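Home - Blog - Notes - About - Contact

Resetting the table properly

October 11, 2023

I have been rewriting our house rules for two-armed table work at Bokton. The old sheet came from Pirkwood and had grown too long to be of use. Most of it was sound, but people skipped the part on resets, and that is the part that matters most.

The rule is now short. Write down the start layout before the first run, and keep to it. Anything not needed for the task stays at the back of the table or comes off it. If a bowl is in the wrong place at the start, stop and move it - don't carry on and make a note later. We went through 769 runs in February and more than 200 had no start layout written down.
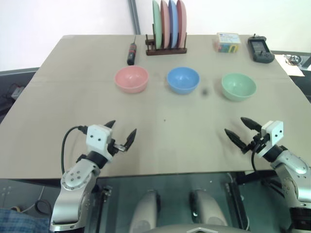
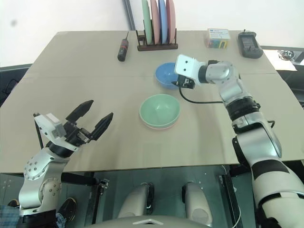

Who should be allowed to call a stop?

Anyone in the room. The person who calls it doesn't have to give a reason first, and the run is logged as stopped, with no mark against the operator.

I still have to settle the wording on cable checks. Giltska does them once a shift and I would like them done before every batch.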